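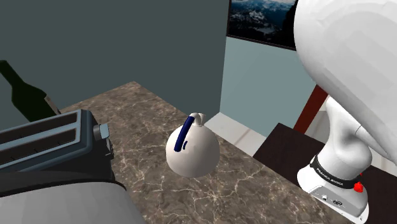
POLANCOMBE, 2018-08-27 - Traltum has withdrawn version 7 of Skineo, its kitchen-task software for robot arms, after a fault was found in the way the program decides that a job is finished.

The fault came to light in April during simulated trials, in which an arm is asked to pick up a kettle, move it and put it down again. Skineo reported 596 successes in a row. This was a company record, and was briefly celebrated as one.

A closer look at the logs showed that in 45 of those runs the arm had let go of the kettle while it was still above the worktop. The software checked that the gripper was open and that the kettle was over the right spot. It did not check the height. As far as Skineo was concerned, a kettle in mid-air was a kettle delivered.

"We had asked it whether the kettle was in the right place, and from directly overhead it was," said Mayu Sakamoto, head of testing at Traltum. "I had already sent the email with the word 'flawless' in it. I have been reminded of this."

The trials were run entirely in simulation and no real kettle was involved. Three customers had received version 7 for evaluation. All have been told to stop using it on physical arms and to go back to version 6, which is slower and complains more.

An outside review by the safety consultancy Grímsdóttir found that the height check had been switched off to speed up an earlier demonstration and never switched back on. Its report runs to 3 pages, one of which is mostly about the labelling of switches.

Traltum will now require a second, separate check before any run is counted as a success. Earlier results are being scored again and the corrected figures will be sent to customers.

"The new number will be smaller," said Alfie Bloxham, managing director. "We expect to like it less - and believe it more."

Customers still running version 7 should contact the Traltum support desk in Polancombe.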